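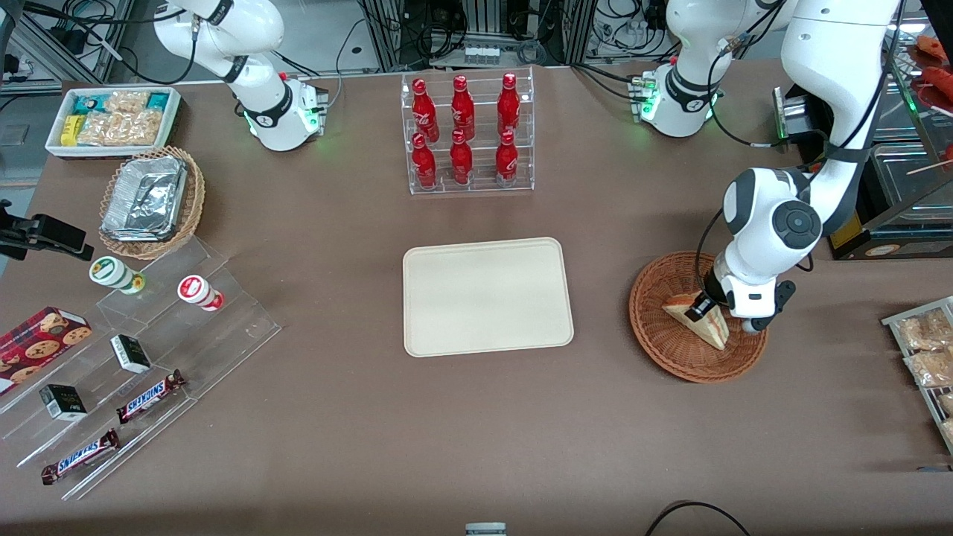
Divided acrylic bins versus open baskets for a self-serve lunch counter: I have to settle on one before April and would like input from people who have run both. The counter is in a 40-seat break room and gets restocked once a day. My trial layout has the red bottles in a clear acrylic bin with thin dividers, two rows of three, and the bagged snacks packed into a plain white bin with no dividers at all. Wrapped items and sandwich wedges go in round wicker baskets. The bottle bin is easy to face and easy to audit. The baskets hold any shape but waste the corners. Is there a case for going all acrylic?
Posted by counter_depth, January 26, 2012

Search this forum Enter keywords Go
Counter Service > Display and Storage > Bins, Trays, Risers

shelfpitch wrote:
Bottles, yes. Snack bags, no. A divider column is sized for a rigid item, and a pillow bag either bridges two columns or slumps to the bottom of one. I ran Divik divided bins for bags for one season and went back to open white ones. Restocking time dropped.

Shares: 3

oldgalley wrote:
I disagree on the open bin. Packed tight, the bags at the sides never get picked. Stand them on edge, one flavor per row, with a loose divider between rows. Widmer sells cut-to-length strips that fit most rectangular bins. Measure the inside at the base, because the walls taper.

counter_depth wrote:
Mine are mixed flavors in one bin, so that applies. What about the bread? The wedge is in bare wicker at the moment.

tarewt wrote:
Bare wicker under bread fails our inspection. It has to be wrapped or on a liner, and the liner gets changed at every restock. Crumbs lodge in the weave and you can't wipe them out. Use the rectangular tray with the thin raised rim for sandwiches. It wipes clean, and the rim keeps them from sliding off the front. Foil-wrapped items can stay in the basket.

shelfpitch wrote:
A flat tray holds fewer portions per square inch than a basket. You give up depth.

tarewt wrote:
You shouldn't be stacking sandwiches in the first place. The bottom one gets crushed.

oldgalley wrote:
Separate point on the stepped acrylic shelf. Short canisters roll on those if they get tipped. Check that the step depth exceeds the canister diameter. Mine is a Fivumix with 55 mm steps and it is marginal. A strip of clear bumper dots along each front edge fixed it.

counter_depth wrote:
Will measure. Current plan is dividers for bottles, strips for bags, tray for bread, wicker for wrapped goods only. Clukeo has a bin in the same footprint as the one I have, so I can add a second for bottles.

shelfpitch wrote:
Still think the strips are a waste of money.

892 views 12 comments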